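Gripper swap checklist, sim cell, microwave task
Checked by: Haoran Zheng
March 4, 2025
Comparing: Skerkard finger set vs Abera finger set, wrist camera unchanged

Before start

1. Controller in hold, stop button tested. OK
2. Finger set matches the config file. OK for Abera. Skerkard config still had the old finger length, fixed and reloaded.
3. Speed limit 250 mm/s near the door. OK, both sets
4. Collision mesh on for handle and knobs. Handle OK. Lower knob mesh missing on first load, reloaded scene, OK. Pls check this again after the Nultley build.

Wrist camera view

5. Fingertip visible at low approach. OK. Dark finger against the white door, easy to pick out.
6. Full handle in view, top cap to lower joint. OK
7. Both knobs in view. FAIL. They run off the right side, the upper one worse. Needs a wider lens setting or a camera offset, Dreten to pick one.
8. Window clear of reflections. OK, flat beige panel, nothing rendered inside. Fine for the door task, no good if we want a food check later. 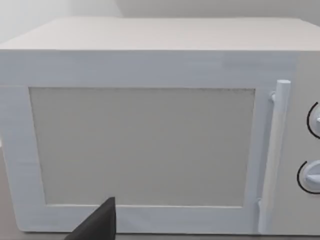

Contact

9. Fingertip force limit set before any door contact. OK, 29 N, same for both sets
10. Gap behind handle wide enough for finger. Skerkard tight, 2 mm to spare. Abera OK
11. No snag on the bracket near the top cap. Skerkard snagged on 2 runs. Lowered the grasp point, reran, clean.
12. Arm backs off stright before turning. OK

Sign off

Abera set cleared for door runs. Skerkard on hold until item 10 is re-measured. Item 7 open for both. Don't run the knob task on eitehr set yet.
HZ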